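Print this page | E-mail this page
Reading time: 2 minutes

Workshop notebook, dye and wash bench
Tuesday, morning

Continued the fastness test on the cotton strips from the Plernov bolt. I have put 13 strips in the jars, all cut along the grain this time, because last week I mixed the directions and the shrinkage numbers were useless. Each strip has a pencil number in the corner. Please do not use the felt pen for marking, it goes into the water and we see it later as a stain which is not from the dye.

Bath as before: soft water, the plain soap, no softener. I kept the jars in the warm basin and turned them by hand. The red ones gave colour already in the first rinse. The navy is better than I was expecting. Strip 7 I have to repeat, the lid was not closed well and I lost half of the water on the bench.

The Geltach fixer is nearly finished. There is one bottle behind the scales and it is old, the label says January but the year is rubbed away. I used it only on two strips and wrote F next to the number. If these two are worse than the others, it can be the bottle and we should not blame the method.

11.40. Rinsing again. I tried also a piece of white cotton sewn to the side of each red strip, as we did for the Vadimia order. It is slower to prepare, but it shows the bleeding much more clearly than looking at the water. With the water I always discuss with myself if it is pink or not pink.
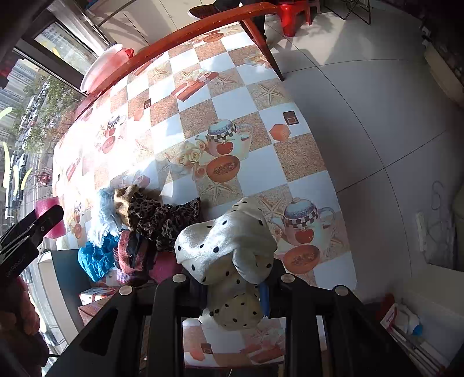
The sewing thread must be white also. I had only the grey one on the machine and I did not want to change it for such short seams, but under the lamp the grey makes a small shadow along the edge and I was comparing it with the scale for too long. Changed the thread after lunch and did the last ones properly.

Drying: flat, on the net, not on the line. On the line the colour goes down to the lower end and then we measure gravity.

14.15. First strips are dry enough to compare. Reds without fixer: poor, I would not sell this for anything that touches a light garment. Navy: good. The ochre is strange, it did not stain the white piece at all, but the strip itself became paler on one side. Maybe it was lying against the glass. I will turn the jars more often in the next round.

Iron test not done. The small iron smells of burned starch and the sole must be cleaned first. The Bouchard press is free on the other side of the room, but I do not know the setting for thin cotton and I prefer to ask before I scorch something.

To do:
- repeat strip 7
- new fixer, and write the opening date on the bottle
- wash two strips from the old bolt together with the new ones, for comparison
- find the missing page of the grey scale booklet
- clean the iron

Jars are still on the left shelf with the water inside. Please leave them, I want to look at the sediment tomorrow.

Contact | Copyright, all rights reserved | Back to top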